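That "How Many Balloons To Lift Your Kid" infographic is going around again. My sister sent it, my dentist's office shared it, and I have now looked at it long enough to be annoyed. Thread.

If you missed it: pink background, smiling child in overalls, giant number 1047. According to Kana, the party supply site that put it out in April, that's how many helium party balloons would lift a 43-pound kid off the ground.

Love the exact number. Not "a thousand or so." 1047. Somebody wants me to believe the kid stays put at 1046.

So I did the division. 43 pounds is 19.5 kilograms. Split that over 1047 balloons and each one has to carry more than 18 grams. Keep that in your head for a minute.

A normal party balloon is 11 inches across when it's full. Treat it as a ball, work out the volume, and the helium in it can hold up around 12 grams. That's everything. That's the whole budget.

And the balloon has to lift itself first. The rubber is about 3 of those grams. So you get 9 left over for the child. Nine. They needed 18.

That means you'd want more than double the balloons on the poster, and I haven't charged them for string yet. Have you ever picked up two thousand pieces of ribbon? It's heavy! There's a harness too, unless the plan is for a kindergartner to just hang on.
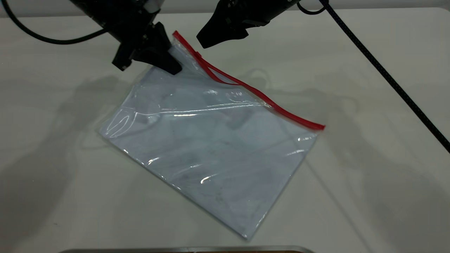

Clear zipper bag, red closure.

Where did they get 1047? My guess is a bigger balloon. If you use a 14-inch one the math starts to look a lot friendlier. But the fine print says "standard 11-inch party balloons," and the link under it goes to, yes, the 11-inch ones.

Then there's panel two, where the kid is floating at 900 feet with a little dotted line. No source for the 900. If you have enough lift to leave the ground you don't politely stop at a height somebody picked for the layout. You keep going until balloons pop or leak or you get rid of some.

Panel three says it would take "one afternoon" to fill them. By whom? Say you're fast and you do one every 30 seconds, tying included. 1047 of them is almost nine hours. With no lunch. And the early ones are already sagging by dinner.

The source list at the bottom is two words: "Flakthorpe, Skultuneck." Are those people? Towns? A law firm? I searched both and got nothing to do with helium. If anybody knows, my replies are open.

Leandro Salcedo asked me last night why I care, it's a cartoon, it's for fun. Fair. I like the silly ones! I'd hang the good ones on my fridge. But the fun part is supposed to be that the number is real. Otherwise you could write any number there, and I suspect they did.

Also yes, before you all send it to me, I have seen the Zabala video with the garden chair. Those are big weather-type balloons and you can see it in the first few seconds. Different balloon, different math.

I wrote to Kana asking how they got it. The auto-reply had a coupon for balloons.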